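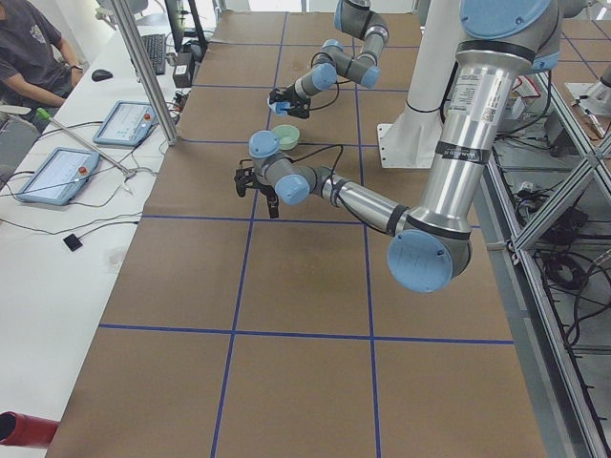 TABLETOP & CRAFT ROOM

Kitchen and Bench > Surfaces > Kraft paper rolls

Zura Kraft Table Roll, reviewed
Last updated: June

I have now spent more of my life thinking about brown paper than I planned to. The Zura roll is 90 feet of it, and it costs a little more than the Warkik roll I bought before and complained about to everyone in range.

You roll it out over a table you'd like to keep, tape it down, and do whatever you were going to do to the table to the paper instead. I like blue tape for this. I run it lengthwise and crosswise so the whole top turns into a grid of rectangles, and then every bowl and cup has an address. It looks like a board game with no rules. It also holds the sheet flat in the middle, where cheap paper likes to make a small hill under the one thing you didn't want tipped.

The Zura comes off the roll with very little curl. I weighted the corners overnight out of habit and probably didn't need to. Cutting is fine with ordinary scissors. The box claims a "clean tear edge," and I got a clean tear twice in 8 tries, so keep the scissors.

Then there's liquid, the part everybody buys table paper for and the part every box is vague about.

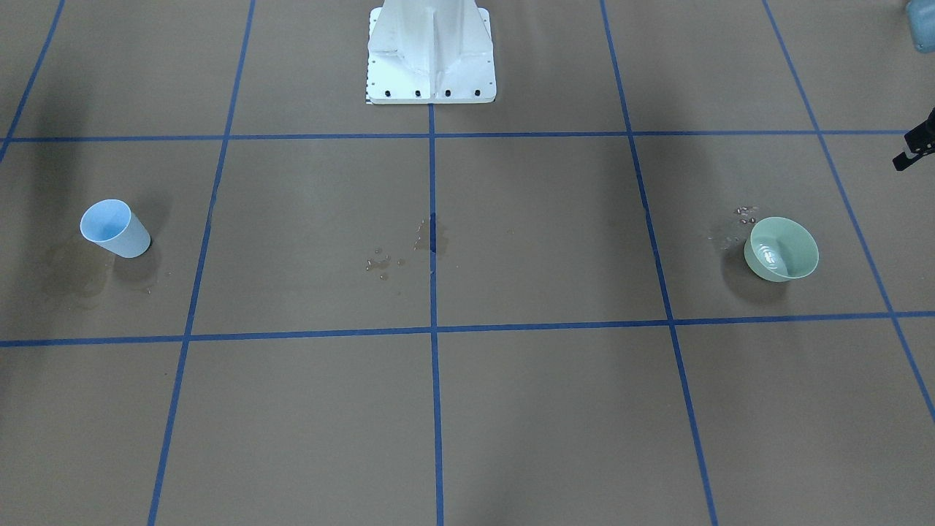
Small drips, I have no quarrel with. Leave a few drops alone and they sit there long enough for you to find a rag, assuming you know where you keep the rags. A real spill is another matter. I tipped most of a tumbler of water on a spare sheet and it soaked through in the time it took me to say something about it. Zura calls the paper "moisture friendly." I suppose it is, in that it lets moisture right in. If you pour things for a living, or live with people who pour things, put an oilcloth under it.

Tape comes up fairly well if you pull low and slow. Pull it like a bandage and you get a strip of brown fuzz and a bald patch. The Karabulut paper handled this better, but it's stiff as a cereal box and I couldn't get it to lie down at all.

Would I buy it again? Yes, with the oilcloth. Four stars, one withheld for "moisture friendly."

Comments

benchgoblin: I use Jusard paper and it drinks everything too. Gave up and bought a tray.

tealeaf537: What width of tape? Mine peels at the crossings every time.

papercut600: Press the crossings down with the back of a spoon. Been doing it for years.

tealeaf537: Spoon worked, thanks.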